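Robot Learning in Practice
Handout for Unit 7: Learning to handle cloth from demonstrations
Prepared by Yee-man Choi, last revised 2 Mar 2024

Please read before the lab session. Sections 7.1 to 7.3 will be covered in the lecture. Section 7.4 you read by yourself, and the exercises at the end are to be handed in through the course page.

7.1 Why cloth is difficult

In Unit 5 we worked with rigid objects. A rigid object on a table has a pose, and the pose can be written with six numbers. If you know the six numbers and you have a model of the object, you know where every point of it is. Planning a grasp is then mostly a geometry problem.

A T-shirt has no pose in this sense. Two shirts can lie in the same place on the table and still have different folds, and one fold may hide another. When the gripper pulls at one point, the rest follows in a way which depends on friction, on the thickness of the fabric and on what was folded under it. We can simulate this, but the simulation is slow and the parameters are hard to measure. For this reason much recent work leaves the model away and learns directly from recorded demonstrations.

7.2 The task

The task used in this unit is called Gosselin, after the dataset it comes from. One shirt is placed on the table and two arms must fold it. It is divided into four stages:

Stage A: spread the shirt until the body is flat enough
Stage B: fold the left side, then the right side, towards the middle
Stage C: fold the lower half over the upper half
Stage D: move the result to the side of the table

"Flat enough" was defined by a person looking at it, and you should keep this weakness in mind when you read the results. Stage A is by far the longest and also the one with the most different strategies. Some operators pull at the two upper corners at the same time. Others hold with one arm and smooth with the other one.
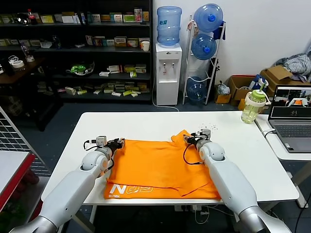 Fig. 7.1. Two-arm folding setup. The right gripper has the upper right corner of the shirt; the left gripper rests on the left edge.

The policy receives three images per time step: one from the head view and one from each wrist. It also receives the joint positions of both arms and the opening of both grippers. The output is a chunk of target joint positions, as in Unit 6. We use chunks of 47 steps. Shorter chunks made the arms hesitate at the beginning of a fold, and with longer chunks the arms continued a movement after the cloth had already slipped.

7.3 What the wrist views add

The head view is good for the whole shape of the shirt. It is poor at telling how many layers are between the fingers, and it is often blocked by the arms themselves just in the moment of grasping. The wrist view has the opposite character. It shows the fingertips always at the same place in the image, so the network can learn the relation between fingers and fabric without knowing where the arm is in the room.

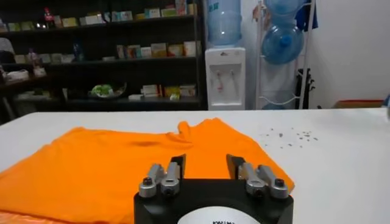 This fixed relation has a price. When the arm moves, the whole background moves in the image, and a network trained on few demonstrations can start to use the background as a kind of landmark. We call this a shortcut. A policy with such a shortcut works well in the room where it was trained and fails when the table is turned by a small angle. In our Gendham runs we tested exactly this, with the table turned and everything else left as it was.

The results are in Table 7.1. All policies were trained on the same 200 demonstrations. Each policy was tried 47 times.

Table 7.1. Complete folds (stages A to D), table turned
Head view only: 11
Head and wrist views, no augmentation: 18
Head and wrist views, with random crop and colour change: 29

Please notice two things. First, the wrist views help even without augmentation, but less than we had hoped. Second, the improvement from augmentation was mostly in stage A. In stages C and D we could not see a clear difference, and with so few trials I would not say more than this.

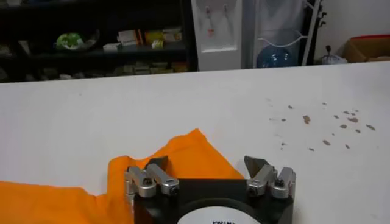 Fig. 7.2. Wrist view with the gripper open beside the bunched fabric. Note how much of the image is table and room.

7.4 Reading: labelling the grasps

For the analysis of failures, each closing of a gripper was labelled by hand. The Jokaddale tool was used for this and 2342 closings were labelled in total. The labels are:

single: one layer between the fingers
multiple: two or more layers
empty: the fingers closed and no fabric was held
unclear: the annotator could not decide

The label "multiple" is not always a failure. In stage C it is what we want, while in stage A it normally means that the shirt will be pulled together instead of spread. A label has therefore to be read together with its stage — a common mistake in last year's reports was to count all "multiple" labels as errors.

Two annotators worked on the same recordings in February. Where they disagreed, the label was set to "unclear" and the closing was left out of the statistics. You may find this too strict. Exercise 3 asks you to think about what it does to the numbers.

7.5 Exercises

1. Explain in your own words why the position of the fingertips is constant in the wrist image, and name one situation where this would no longer be true.

2. Suggest a way to measure "flat enough" from the head view only. State what your measure does when a sleeve is folded under the body of the shirt.

3. Assume that the unclear closings are mostly from stage A. In which direction is the rate of "multiple" in stage A then wrong? Is it possible to say this at all without further information?

4. Take the small Kendirton subset from the course page and train the head-only policy with chunks of 11 and of 47 steps. Hand in both training curves and half a page of comment. A training curve alone does not tell you which policy folds better, so please do not write that it does.

Exercises 1 to 3 can be done in pairs. Exercise 4 is individual.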